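März, abends

Wieder den halben Tag über dem Budget gesessen. Afiq Purba hat das neue Angebot von Lepik weitergeleitet, mit drei Ausrufezeichen im Betreff. Ich habe es zweimal gelesen und verstehe die Begeisterung nicht. Ein Paar Handgreifer kostet jetzt 1.000 Euro, dazu 131 Euro für einen Satz Ersatzpolster, und die Wartung steht in einer Fußnote, die man vergrößern muss. Letztes Jahr hieß es noch, die Polster hielten ewig.

Afiq will 21 Paare. Ich habe gefragt, wer die alle bedienen soll. Er sagt, das finde sich. Bei uns findet sich immer alles, nur die Kostenstelle nicht.

Clitley bietet nur die Finger an, 400 Euro das Set, Adapterplatte angeblich inklusive. Auf dem Datenblatt ist von einer Adapterplatte keine Rede. Ich habe hingeschrieben und eine sehr freundliche Antwort bekommen, in der meine Frage nicht vorkam. Tostholm hat den Prospekt mit dem vollautomatischen Arm geschickt, der im Film Eier sortiert. Immer Eier, immer auf weißem Tisch, immer ohne Schatten. Ich möchte einmal einen sehen, der eine Weintraube von einer Decke mit Rosenmuster holt, bei schräger Sonne. Das wäre mir eine Vorführung wert. Den Prospekt habe ich als Unterlage für die Teetasse genommen.

Nachmittags dann doch noch vom Schreibtisch weg und mir die Arbeit mit dem Obst angesehen. Mandarine, Apfel, Orange mit Preisschild, und dieses blassgelbe Stück, das wie Bambus oder Zuckerrohr aussieht und aufrecht auf dem Stoff steht. Ein Finger mit schwarzem Polster, der andere mit blauem, geriffeltem Gummi. Genau darum geht es bei den 131 Euro, und im Angebot steht kein Wort darüber, welche Sorte man bekommt. Morgen bei Lepik anrufen und fragen. Vorher unterschreibe ich nichts.

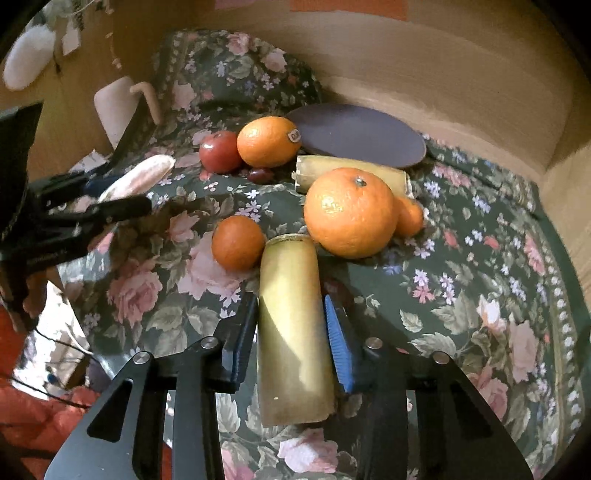

Später, kurz vor elf

Habe die Tabelle noch einmal aufgemacht, was ich mir eigentlich verboten hatte. Mit sechs Paaren kämen wir über den Sommer, wenn man die Polster einzeln nachkauft. Afiq wird sagen, das sei kleinlich. Soll er. Der Schrank in Flemumgate ist noch voll vom letzten großen Wurf, zwei Kartons davon sind nicht einmal aufgeschnitten.

Die Mail an ihn liegt im Entwurfsordner. Ich schicke sie nach dem Frühstück ab, jetzt klingt sie noch zu giftig.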